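Search reviews
Go
Reading time: 2 min

Zeltaner hand-held gripper: nine weeks, one sore thumb

I wanted to like the Zeltaner. It cost us $900, it arrived in a nice box, and for the first month it did the one thing a gripper has to do: close on stuff and stay closed.

Then in November it stopped staying closed. You squeeze, the fingers come together, you lift, and somewhere on the way up the grip relaxes as if it had remembered an appointment. Manon Kowalchuk lost a full mug this way. I lost four blocks and part of an afternoon.
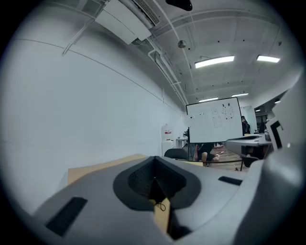 Zeltaner support was polite and suggested I squeeze harder. I squeezed harder. Isabelle Leclerc, who has more patience and a smaller screwdriver, opened ours up and found the return spring had walked off its post and was rubbing the trigger cable. The outer sleeve was worn through in one spot – a few more days and I think it would have snapped under load.

That part bothers me more than the mug. The trigger also pinches on the way back if your thumb sits high, and mine sits high. The manual has a safety page. It is mostly about not swallowing the screws.

We bent the post over a little, put on a new cable, and it has held for six days. The replacement cable came from Cormier and fits better than the original.

Good: light, comfortable for short sessions, easy to open.
Bad: the spring, the thumb thing, the manual.

Would I buy it again? At half the price, with a spring that stays home – sure. For now I check the cable every morning before coffee, and the mugs stay in the kitchen.

4 out of 9 on my usual scale.

Recent reviews
Briria wrist mount, second look
Ondham bench clamp: loud but loyal
Cormier cable kit
Cheap thumb guards compared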